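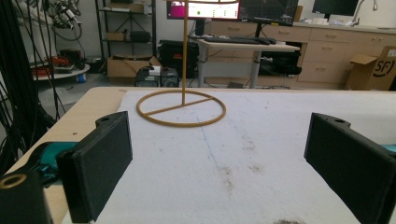
Photo: Mathis Caron / Lultadholm

Lultadholm patches login bypass in Nuvus device manager

Lultadholm has released a fix for a flaw in Nuvus, its device management server, that let an attacker with network access create an administrator session without a password. Version 17 and later are not affected. Customers on older versions are told to install the December update or to block outside access to the management port until they can.

The flaw was found during a paid penetration test of Barta, a regional logistics firm that uses Nuvus to manage handheld scanners and door controllers at its depots. The test was carried out by Stotivent, a security testing company. Barta gave permission for the findings to be published once the fix was available.

According to the Stotivent report, the problem is in the way Nuvus handles password reset tokens. When a user asks for a reset, the server creates a token and stores it with the account name and an expiry time of 900 seconds. The token itself was generated properly. The page that accepted it, however, checked only that the token existed and had not expired. It took the account name from a separate field in the request and did not compare it with the one on record.

An attacker with any low-level account could therefore ask for a reset, receive a valid token by email, and submit it with the name of an administrator account. The server then opened a session for that administrator and showed the form for a new password. The session was already fully active at that point, so the attacker did not have to change the password and the real account holder would see no sign of it.

On servers that allow self-registration, no existing account was needed. Self-registration is off by default in current releases but was on by default before version 14, and upgrades keep the old setting.

"We were testing something else, the rate limit on the reset form," said Mathis Caron, who led the test for Stotivent. "The limit worked. Then we changed the name field between two requests and the second one came back with an admin cookie."

The testers stopped after confirming access on one server and reported the flaw to Barta the same day. They did not change device settings or send commands to any scanner or door controller. The agreed scope of the test covered 328 addresses, of which four ran Nuvus. All four accepted the altered request.

Lultadholm confirmed the report within two days and asked for 30 days to prepare a fix. The new code ties each token to a single account, ignores the name field, and requires a new login after the password has been changed. It also closes all open sessions for the account when a reset is completed - older versions left them running until they timed out.

The company says it has no reports of the flaw being used in attacks. It also notes that Nuvus servers keep reset requests in the audit log for a limited time, so an older intrusion may not show up. Administrators are advised to look for entries where the account in the "reset issued" line differs from the account in the "reset accepted" line that carries the same token ID. Servers with short log retention should be checked for unknown API keys as well, as these stay valid after the update.

The update is offered through the normal channel and needs a restart of the web service. Managed devices stay connected during the restart. Clusters should be updated one node at a time, starting with the standby node, and tokens issued before the update will stop working.

Versions 12 and older no longer receive fixes. Lultadholm recommends moving to a supported version, or turning off email resets in the account settings, where the option is listed as "Recovery by mail".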